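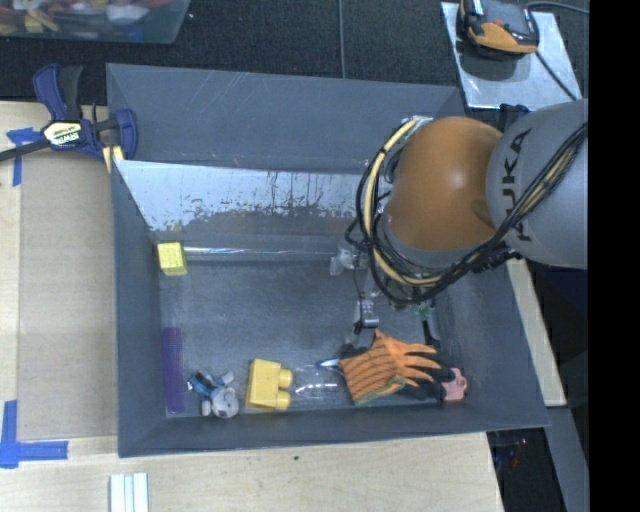 The grey bin and the KUKA arm

February, evening
by Manee Kaewsai

We took the slow bus out to Ukasness after breakfast, Lamai and I, and what a lovely long rattle it was, two hours of wet hills and sheep (and one very chatty driver). The old priory is smaller than I'd pictured, but the walk along the cliff behind it more than made up for that! We had soup at Woler afterwards, and I bought 17 postcards, which is far too many. Lamai wants to see the lighthouse at Mackay tomorrow if the wind drops. My boots are stuffed with newspaper by the heater.

We use cookies to improve your visit. Accept / Manage settings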